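4.2 The open day at Grudirstead

The second part of the study took place during a public open day at the Grudirstead site on Saturday, October 9, 2021. Visitors came through the bedroom area in groups and watched the two-armed robot work on household tasks. The operator was Baldur Ingvarsson, who had also run the trials in March. Ruba Mansour stood with the visitors and handed out the question sheets. We collected 283 completed sheets.

Each group stayed for one demonstration, which lasted some 25 minutes. The task was tidying a bed with a pillow and a folded blanket on it. We chose bedding over the cups and boxes used in Section 4.1 because most visitors handle it every day and could judge the result without help. Figure 3 shows the bed from the robot's own viewpoint.

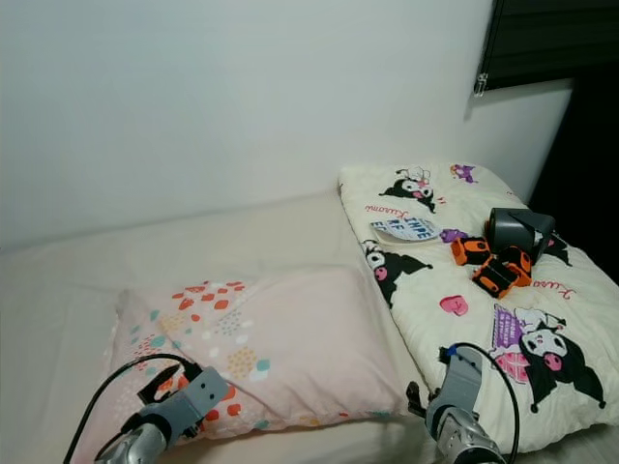

Figure 3. Bed-tidying task at the open day, with both grippers near the bedding.

Visitors were allowed to talk during the demonstration, and Mansour wrote down remarks when they were loud enough to hear. Many of the remarks were about speed. Several people asked whether the robot knew which side of the blanket was the top — it does not, and the operator said so each time. Children asked more questions than adults, though we did not record ages and can't report this as a finding.

The sheet had two parts. The first was filled in before the robot moved and asked how well the visitor expected it to do. The second asked the same thing afterward, with space for comments. We left out 3 sheets on which only the first part had been answered. The remaining sheets were coded by both authors using the Tollthorpe scheme described in Section 3 — disagreements were settled by discussion.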